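Checking the memory slots on an old motherboard

Used memory sticks get blamed for a lot of trouble that really comes from the slots. Before buying more, take the board out of the case and lay it on a clear, smooth surface where small screws won't roll off. Unplug everything first and touch bare metal before you pick the board up.
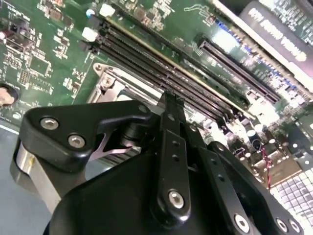 2 min read

Look at the latches at the ends of the memory slots. They can be white or black plastic, and both colors may turn up on one board - check your manual for which slots to fill first. Each latch should swing out and back without force.

Next, look down the slots at the rows of contacts. Blow out dust with short bursts of canned air, held upright. Don't poke at the contacts with a pin or a cotton swab, as the fibers catch.

To seat a stick, open the latches, line up the notch and press down evenly until they close. If one won't close, take the stick out and try again.

Allow 21 minutes for the whole job the first time.

Updated Monday, December 15, 2025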